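Went to the Levilside open day, bedroom demo impressions

tomwood_37
Posted 27/01/2023
OK so I finally got to one of these! Prosico had the bedroom demo going at Levilside and I got myself onto the early tour. 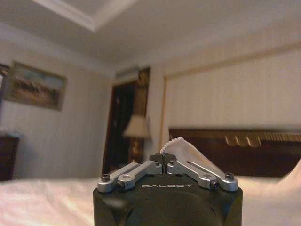 I went in expecting the usual arm-behind-glass thing, and instead you get a proper furnished bedroom with the bed made up in white and a painting on the wall, and you stand close enough to see the screws on the gripper. It was holding a white cloth by one little pinch of fabric. Our guide was Nikola Szewczyk and she took every question, even mine about fingertip wear (they swap them, she said, but wouldn't tell me how often). I stayed for two tours. Anyone else go?

bednarek_fan
I was on the afternoon one. Nice room, great guide, but man it was slow. I could have stripped and made that bed in the time it took to get one cloth where they wanted it.

tomwood_37
Sure, but did you watch how it grabbed it? Soft stuff is miserable to pick up. I've spent months on a hobby arm that can't get hold of a sock.

lintroller
What gripper is it? Two fingers or more?

tomwood_37
Two small black tips on silver linkages, one set each side, and they come together in the middle. Says GALBOT on the housing. Didn't get any specs, sorry.

housekeeping336
I ran housekeeping in a 219-room hotel before I retired, so take this as you like. One cloth is not a bedroom. Call me when it does a fitted sheet with a guest standing in the doorway asking for towels.

bednarek_fan
Thank you!! That's what I tried to say at the Q&A and got a very polite nod.

lintroller
Bit harsh, it's an open day, they show you the part they're working on. The Bednarek one in October was all slides and a sandwich.

housekeeping336
I'd have liked the sandwich. Did they say anything about pillowcases?

tomwood_37
Somebody in my group asked. Wiesława Pawlak took that one (she runs the fabric side) and said pillowcases are on the list but after towels. She also said dark cloth gives them more trouble than white, and I wish I'd asked why.

bednarek_fan
Then I want to see it do a navy towel. I'd go back for that.

lintroller
Is there parking? Thinking of the next one.

tomwood_37
Lot behind the building, it was full when I left. Bus 26 stops right outside.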